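Housekeeping diary, Dakstead House, 26th February

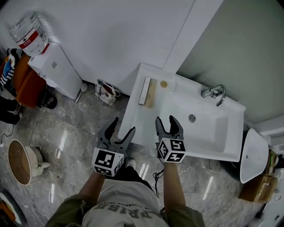

## Ground floor washroom

The washroom was the first room on today's schedule. The sink is in sound condition, with a deep white basin and a curved chrome faucet at the back corner. A slim box and a small gold-colored disc were on the left ledge. Residents are again reminded that personal items should be kept on the shelf by the toilet.

The cardboard box on the floor beside the toilet is to be moved to the store room before the next inspection. Nia Landeg has agreed to go through the contents of the shelf and label what remains.

## Water and seating

The jug on the dispenser is to be checked each morning. Two spare jugs were requested in November, and the order has been placed again with Polat. The white patterned tote bag by the wall has been entered in the lost property book.

The orange chair and its striped cloth will stay where they are until Mererid Wynne has reviewed the seating plan.

## Supplies

Received from Skitia: 200 paper hand towels and 15 bars of soap. The invoice was passed to the office at noon. The upstairs washroom was not reached and is carried over to tomorrow.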